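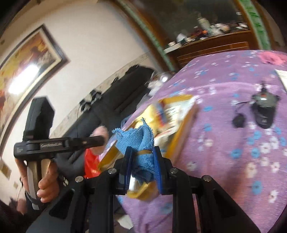

Atbridge Staff Writing Circle, Hand Demonstration Team

Home Desk > Writing Circle > Short Fiction

Blue Cloth

The task was called "pick up cloth, place cloth," and I had done it 1,571 times before I began to take it personally.

I worked for Ninitz that winter, in the bedroom, on the bed. My mother thought this sounded like something else and asked me not to bring it up at church. What I did was hold a gripper in my hand, like a pair of tongs with a college degree, and move a blue cloth from one part of a flowered blanket to another. Somewhere in Gonthorpe a robot was supposed to study my wrist and learn housework.

I hadn't been asked how good I was at housework. The form wanted to know my height and whether I owned a sofa.

The rules ran to 9 pages. Close the jaws slowly. Lift, pause, lower. If you drop the cloth, keep going, as the robot must also learn to recover. I liked that one. I dropped the cloth a great deal in November and felt I was giving the robot a well-rounded education.

Every evening the reviewer sent notes. I never learned the reviewer's name. The notes were signed Cowie, but Cowie was the software.

"Hesitation before grasp," Cowie wrote. "Please grasp with intent."

I tried intent. I frowned at the cloth. I came at it from the left like a man crossing a room to complain about the soup.

"Better," Cowie wrote. "Slightly angry."

By then I had begun to notice things. I couldn't pick up a sock without pausing at the top. At the supermarket I lifted a head of lettuce, held it still for a full second, and lowered it into the cart with great care, and a woman behind me took her lettuce from a different pile.

On Mon 24 December they let me visit the robot. It stood at a bed in a warehouse, with a blanket nicer than mine. The engineer put down a cloth and stepped back.

The robot reached out. It stopped. It hung there over the cloth for a long moment, then sagged a little at the elbow, the way I do when my shoulder hurts, and sighed. The engineer said that was the air line.

It picked up the cloth and dropped it. It picked it up again, slightly angry.

"We don't know where it gets that," said the engineer.

I said I couldn't imagine, and asked if I could have my parking validated.

We use cookies to remember your reading preferences. Accept | Manage settings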